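Climel Fabric Care: Frequently Asked Questions

Can faux fur be machine washed?
Check the care label first. If washing is allowed, use cold water, the gentle cycle and a mesh bag. Do not exceed 40 minutes.

How much detergent do I use?
Two capfuls for a full load, one for a single item. Fabric softener coats the fibers and should be left out.
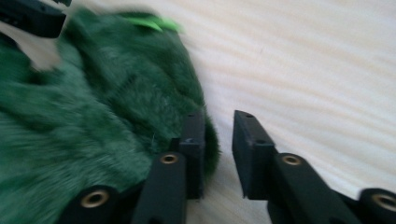
Green plush with long, shaggy pile.

How long does drying take?
Allow 48 hours on a flat rack. Thick stuffing may need longer. Do not tumble dry.

The pile is matted. Can it be fixed?
Brush with a wide-tooth pet comb once fully dry, working from the tips down. Pile melted by heat cannot be restored.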